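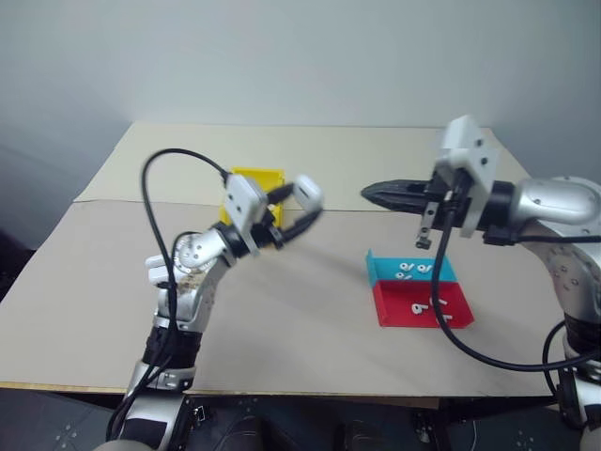

Gerardo Ferri objected that small items should be sorted by owner before they are sorted by type, and in the Penry survey 58 households did it that way. We kept type first. Loose earbuds look alike, and an owner is hard to assign until each bud is back with its case.

Figure 3. Charging case and earbuds during sorting, with shallow trays on the table.

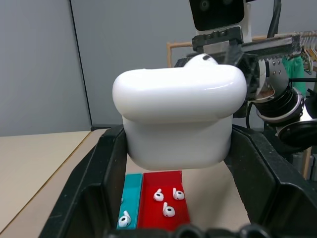
Shallow trays suited this step better than deep boxes – a low wall leaves the stem within reach. Of the 768 items logged in March, earbuds were the kind most often put away singly.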